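Refrigerator door

The refrigerator door is the hinged, insulated panel that closes off the cold part of a fridge, and I'll admit I've spent far too many evenings reading up on it for this wiki. Most of us think of it as a slab with magnets on it. There's quite a lot going on in there!

Construction

A typical door has an outer skin, an inner liner and a layer of foam in between. Around the edge runs the gasket, a soft strip with a magnet inside that pulls the door shut. Older fridges used a mechanical latch instead (my grandmother's place in Batmont had one, and it closed with a clunk you could hear from the yard). Latches went away mostly for safety, as a child who climbed inside couldn't push the door open again.

Hinges and swing

Many doors can be rehung to open from the other side. You move the hinges, swap the handle over and plug the old screw holes. I did mine in an afternoon and had 2 screws left over, which I still haven't placed. Check the wall clearance first, because drawers often won't slide out unless the door opens past square.

Handles

Bar handles stand away from the door on brackets, while pocket handles are molded into the edge. I like a bar, especially with wet hands, though in a narrow kitchen like the one I rented in Nonar it catches every sweater you own.

Care

Wipe the gasket with warm soapy water and dry it well. To test the seal, shut the door on a slip of paper and tug. If it slides right out, the gasket is dirty, warped or worn. A replacement for mine cost 73 dollars last October, and fitting it was mostly a matter of patience and a hair dryer.

See also: Icebox, Door seal, Chest freezer

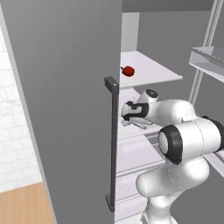 Refrigerator with a gray door and a long vertical bar handle (computer rendering)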